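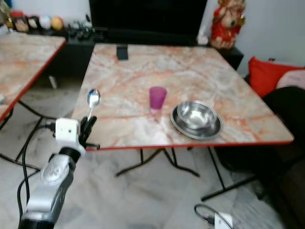
Week 4: Collecting demonstrations

A policy trained by imitation learns only from the episodes you record, so most of the effort in this unit goes into recording them well. An episode starts when the operator takes control and ends when the arm is back in its rest pose. For the table-setting task, write down the start state before you begin. With the spoon already in the hand and the bowl sitting on the plate, the label is "spoon held, bowl nested." If the spoon starts on the table, that is a different start state and goes in a different folder.

Vary one thing at a time. Move the pink cup between episodes and leave the dishes alone for the first 17. After that, move the dishes too. Steel reflects the room, so record some episodes with the lights on and some by daylight.

Keep failed grasps, but mark them. Do not trim them out. Last February the Jaravlow group deleted every drop, and their policy had no idea how to recover from one.

Each pair records 200 episodes. Of the first set Bit-na Koo checked, 93 had no start label and had to be redone.

Before next class:
Read the Pyo notes on operator fatigue.
Upload your log sheet to Wirden.
Send Do-yoon Wi your preferred lab hours.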